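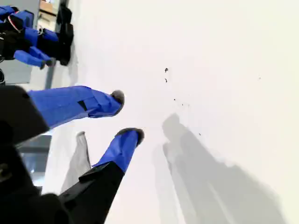

Aryee Laboratory Adopts Written Service Routine for Towel-Handling Robot

Published February 21, 2024

95 shares | 0 comments

RELAMMONT – The Aryee Laboratory at the Mostero Institute has adopted a written service routine for the humanoid robot used in its fabric-handling work. The routine covers the condition of the machine's gripper fingers, the care of its joints and outer covers, and the checks to be completed before it is allowed to handle cloth.

The robot is the main machine in the Nirness project, a study of how household textiles can be picked up, held and folded by general-purpose equipment. Towels make up the largest share of the material handled under the project. Until now, its upkeep was left to whichever staff were on shift, and records were kept in several places. The new routine replaces those arrangements with a single logbook and a fixed order of work.

Under the routine, a full service is due after every 316 hours of operation. A shorter inspection, which takes 30 minutes, is carried out at the start of each working session. Both must be signed by the staff member who performed them and by the person who will operate the machine next.

Fingertips Treated as a Wearing Part

The largest section of the document concerns the gripper. The tips of its two fingers are wrapped in blue tape, and the laboratory now treats that tape as a wearing part with a limited life. It is replaced after 500 grasps, or earlier if an edge has lifted or the surface has become smooth or dirty.

Staff are instructed to remove the old tape completely before applying a new piece. Layers may not be built up on top of one another. The plastic beneath is wiped with a lint-free cloth and left to dry, and the new tape is pulled tight across the inner face of the finger before it is folded around the back. Small creases are accepted on the outer side. A crease on the gripping side means that the piece must be taken off and the work done again.

Both fingers are always taped at the same service, even when only one shows wear. The laboratory found during its review of past sessions that fingers taped on different days did not meet evenly, and that thin cloth tended to slide toward the older surface. The routine also calls for tape from a single roll to be used on both sides.

Once the tape is in place, the gripper is closed with nothing between the fingers and the tips are compared by eye. The operator then runs a test with a towel. The cloth is gripped near a corner, raised, and kept hanging for a set period while the hold is watched. If the fabric slips, the closing position is adjusted in small steps and the test is repeated. The robot is released for work when it has held the cloth in 95 percent of the test grasps.
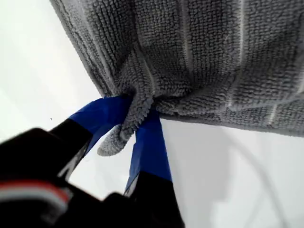 Taped gripper fingers holding a gray towel at the Aryee Laboratory. (Mostero Institute)

Lint is given its own page. Loose fibers from terry cloth can collect along the edges of the tape and in the gaps between the finger segments, and they are to be removed with a soft brush at every inspection. Compressed air is not permitted near the hand. Towels used for testing are washed without fabric softener and are kept apart from those used in recorded sessions.

Joints, Covers and Feet

The second section deals with the body of the robot. Covers are checked for cracks, loose fasteners and rubbing at the seams. Each leg is moved slowly through its range with the motors in service mode, and any change in sound or resistance is entered in the log together with the joint number. Covers are not to be removed by operators. That work is reserved for technical staff who have completed the laboratory's service training.

The feet are inspected from all sides. Material picked up from the floor is cleared away, and the soles are looked over for uneven wear. Operators also check that the floor in the working area has been swept before the machine is moved onto it. Cables must be kept clear of the path between the standing position and the work surface.

When more than one robot is present in the area, only the machine under service may be handled. The other must be placed in its stop condition, and its controller must stay with a second member of staff until the work is complete. The same rule applies during the start-up checks. An emergency stop test closes each inspection and may not be skipped when time is short.

Records and Spare Parts

All entries are made in the same logbook, which stays with the robot. The entry for a tape change lists the number of grasps since the last change, the condition of the removed tape, and the result of the towel test. Faults that do not prevent operation may be carried forward for one session. After that, the robot is withdrawn until the fault has been repaired and a second inspection has been passed.

The laboratory will hold a small stock of finger segments, fasteners and tape on site. Parts returned for repair are to be tagged with the log entry number, and replacement fingers must complete the same towel test as newly taped ones before use.

The routine applies to the Nirness project with immediate effect. A first review is planned for March, when the laboratory will compare the log entries with the project's handling records and decide whether the interval between tape changes should be shortened. The Mostero Institute intends to make the final version available to its other laboratories in Relammont after that review.

Requests for the service document may be sent to the Aryee Laboratory office.

Share this article

This site uses cookies to improve your visit. By continuing to browse, you agree to our use of cookies. Accept | Manage settings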